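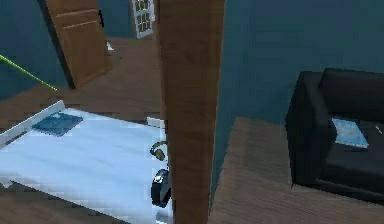

The open floor plan has been sold to us for so long that people have stopped asking what it is supposed to do. I have lived in three of them, and I have toured plenty more with agents who used the word "flow" as if it were a unit of measurement. What I have come to distrust most is the half-measure: the room that has been opened up but still wants credit for being two rooms. You know the kind. A wooden post stands in the middle, with a bed to one side of it and a dark sofa against a teal wall on the other, and we are asked to believe that the post is doing the job of a wall. A post holds things up. It does not stop the sound of a television.

I'll grant that there was a case for knocking walls down. Older houses could be dark and cramped, and the cook was often shut away at the back while everyone else talked. Taking out one wall between a kitchen and a dining room fixed a real problem. But the fix became a rule, and the rule was then applied to bedrooms, home offices, and apartments so small that one noisy dishwasher owns the entire place.

Last spring I went to see an apartment in the Avmont building, where the listing promised "zoned living." I asked the agent what made a zone. She pointed to a rug. I asked what separated the sleeping zone from the cooking zone, and she said the ceiling height changed, which it did, by the width of my hand. Nobody sleeping in that apartment would have been spared the smell of onions. The rent was 3649 dollars a month, and for that money I think a person should be able to close a door.

The usual defense is light. Fewer walls, more light, happier people. Maybe. I have noticed that the people who praise all this light tend to visit these homes at noon. Come by at eleven at night, when one person wants to read and the other wants to sleep, and the light is the whole argument. A lamp in an open apartment is on for everyone.

The second defense is that a small home feels bigger without walls. It does, for as long as it takes to walk through it. Then you move in and find out how much work the walls were doing. They held the bookcases. They gave the bed something to stand against and hid the laundry. Take them out and all of that has to go somewhere, so it ends up in the middle, on wheels, or behind a curtain. There is a healthy business in selling us back what was removed. Plukero makes a folding screen that costs more than my first car did. Dritov has a "privacy pod," a sort of closet with a desk in it. I sat in one at a showroom and thought, well, I've been in this before. It was called a room.

I am also suspicious of who saves money here. Walls cost something to build. So do doors, frames, hinges, and the switches and outlets that each separate room needs. A builder who leaves them out has spent less, and I have yet to see one knock the difference off the price. My own place is around 1000 square feet, built before any of this, and has five doors inside it. A contractor who came to look at the kitchen offered, without being asked, to get rid of 2 of them. He seemed a little hurt when I said no.

People tell me that this is a matter of taste, and that families like to be together. I like being with my family too. I like it more when I have walked into the room on purpose. Children in particular seem to want a door long before their parents think they need one, and a teenager in an open loft is going to find some way to get one, even if it means living in the bathroom.

Nor do I buy the idea that all this is more honest or more modern. The Delacroix brochure I picked up says that walls belong to "an earlier way of living." So do beds. When that brochure got around to the bathroom, I checked, and it had four walls and a lock.

I don't expect builders to change course on my account. But if you are about to pay somebody to take a wall out, try this first. Pick an ordinary evening, leave every door in the house standing open from supper until bedtime, and see who is the first to get up and close one.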